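The Night Shelf

When Sadao Okabe came to Elonport he had worked thirty years in shops and not one hour with a computer. The woman at Risten who gave him the job said this was no problem. They had enough people with computers. They wanted a person who knew how a box should go on a shelf.

The work was simple to explain. He stood beside the arm, pressed the button that made it soft, and took it by the wrist. Then he moved it the way his own hand would go. The arm remembered. When he had done the same thing enough times, it went to a program called Prera, and Prera tried to do it alone.

In his first week his shoulder hurt every night. The arm was not heavy when it was soft, but it was slow, like leading an old horse that wants to please you and does not know the road. He learned to walk with it. He learned to breathe out when the fingers closed.

"You hesitate," said Sugiyama, who was half his age and sat at the screen. "Before every grasp you stop. See, the line goes flat."

"I am looking at the box."

"The robot doesn't need to look at it that long."

"Maybe it does," said Okabe.

She cut the stops out of his recordings and gave them to Prera. Prera pushed a box of crackers through the row and onto the floor. The next morning she put the stops back in and said nothing, but there was a coffee for him on the desk. 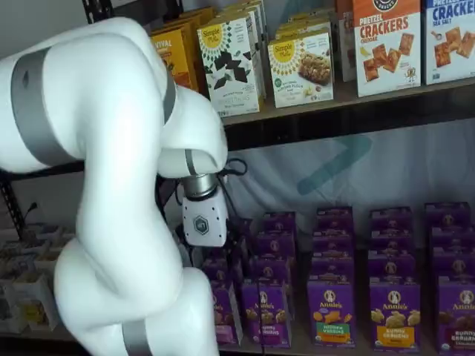 By March he had made 1,767 recordings. Sugiyama wrote the number on a piece of tape and stuck it to the side of her monitor. He did not like to see it there. In the shops he had never counted what he put on a shelf, only looked at whether the shelf was right when he finished.

There were things he could not put into the arm. How you know from the sound that a box is caught on the one behind. How you pull the front one forward with one finger, so that the customer, who is tired and has a child with her, can take it without thinking. He tried to do these things with the gripper and it was like trying to write his name with a shoe. Still he tried. Some evenings, after Sugiyama turned off her screen, he made the arm soft and did the movement again without recording, only to feel where it went wrong.

One such evening she came back for her keys and found him there.

"That isn't being saved," she said.

"I know."

She stood with her coat on and watched. He brought the wrist down, turned it a little too early, and touched the edge of the next box. He took it up and started again.

"Who taught you?" she asked.

He had to think. "My uncle. He had a store by the station. He didn't say anything, he took my hands and put them on the boxes. I was nine. His hands smelled of oranges and I was angry, because my friends were outside."

"Were you good at it?"

"No. I was very bad until I was fourteen or so."

She laughed, and sat down on the step stool, and asked him to show her. So he moved over. She took the wrist where he had held it, and right away she pushed, as all people push in the beginning. He put his hand over hers. He told her to wait, then to go down, then to wait again. The fingers closed on nothing because they were too high. The second time they closed too hard and the corner of the box bent in.

"I would have fixed that on the screen," she said. "I would have changed one number."

"Yes. But you would not be angry with it."

She was a little angry with it. She took off her coat.

They stayed until after ten. The guard looked in once and went away. On the way out she asked if the uncle was still living, and Okabe said no, and that the store was a place for repairing phones now, he had gone in there one time and bought a cable he did not need.

In the morning there were 300 new recordings on the list for him, and the company wanted them in 2 weeks. Sugiyama had already put the first 3 under her own name. He played them back on her screen, slowly. In each one, before the fingers closed, the line went flat.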